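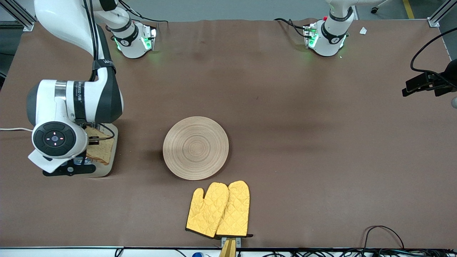 The Amlow Runs Like New

The ad said the Amlow ran like new. I have bought five cars in my life and every one of them ran like new until I had the keys.

The seller met me behind the Lokico tire shop at seven in the morning. The hood was already warm. I put my palm on it and looked at him.

"Had to move it," he said.

"From where?"

"Over there." He pointed to a spot ten feet away.

The clock showed 46 thousand miles. The driver's seat had the shape of a much longer life pressed into it, and the brake pedal was worn down to bare metal. I mentioned the pedal. He said his wife was a hard braker. 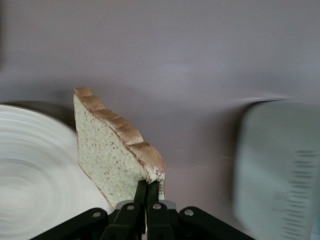

A slice of white bread, upright in the gripper.

He wanted 1,829 dollars, a number so exact that I figured he owed it to somebody. We took it out on Vallent Road. It pulled left at 30 and shook at anything above that. He called this road feel.

"It's got the Furukawa gearbox," he said. "They go forever."

Third gear went in on the second try. I drove back slowly and listened to something roll from one side of the trunk to the other - a bolt, by the sound of it, and not a small one.

"What's that?"

"Spare," he said.

I offered him 171 dollars and a ride home. He took out his phone, looked at it a while, and asked if the ride was for today.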